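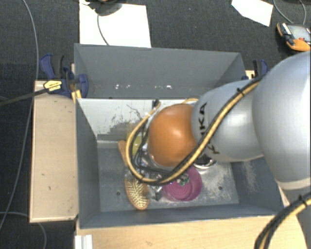 Hi A-yeong and everyone, yes, please keep working on the serve before the Stoltwood match! The second serve is where we can pick up the most points, and I've been thinking about it all week. Your toss is good now, so leave it alone. What I'd change is the backswing, where your racket drops straight down behind you and stops. Look at the yellow and black cables on the KUKA arm, the way they pass below the orange cover and curl up around its left side in one wide loop with no corners in it. I'd love your racket head to trace a curve like that behind your shoulder – round, roomy, no pause at the bottom. Try it slowly with no ball first, then hit 10 from the service line before you move back to the baseline.

On Wed, 23 June, A-yeong Heo wrote:
> Hi all, two things from Kerdale. I double faulted 7 times in my singles
> on Saturday and every one was a second serve into the net. Is it
> worth changing anything this close to Stoltwood or should I just
> roll it in and hope? Also, are we keeping the same doubles pairs?
> I liked playing with Yook but I know we only got together in May.
> A-yeong

Into the net is good news, by the way. It means you're slowing down and pulling the ball over, and that gets better fast once you swing all the way through. Aim higher than feels sensible. If a few go long in practice I'll be delighted.

On the doubles: same pairs, please! You and Yook were so much fun to watch at Kerdale. That second set when you both came in behind the return was the best tennis we've played all season, and their captain told me so over the sandwiches. The one thing to sort out is the lob down the middle. You both left it twice. Agree that whoever is crosscourt from the hitter calls it, and call it loud, even if you feel silly.

For everybody else: Stoltwood's courts are the old hard ones and the bounce stays low on court two near the fence, so bring your knees. We start at ten and they like to start on time. I have one seat left in my car, leaving from the clubhouse side of the lot.

I'm bringing the new balls. The Stisonus ones we tried in practice went soft after a set, so I went back to our usual kind.

If anyone wants extra serving time, I'll be on court four on Thursday evening from six with the big basket, and I'm happy to stay until the lights go off. Beginners too – come and hit a bucket with us!

Si-woo Pyo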